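Home | News | Back issues | Subscribe | Contact

Do you need to wash your pillows?

Every October somebody tells us our pillows are a disgrace. Ada Caputo washes hers every 12 weeks and swears by it. I tried it with two of mine and I'm not convinced. One needed 80 minutes in the dryer and still came out lumpy – the other looked exactly as it had before, only flatter.

Changing the covers is another matter, and I'd do that every Thursday if I had the patience. As for buying four pillows per bed, as the shops would like, I remain to be persuaded. Two will do.

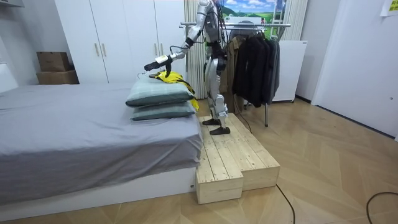
Two pillows in grey-green plaid covers with teal piping, on a grey fitted sheet.

Replies to Danica Paulík, please.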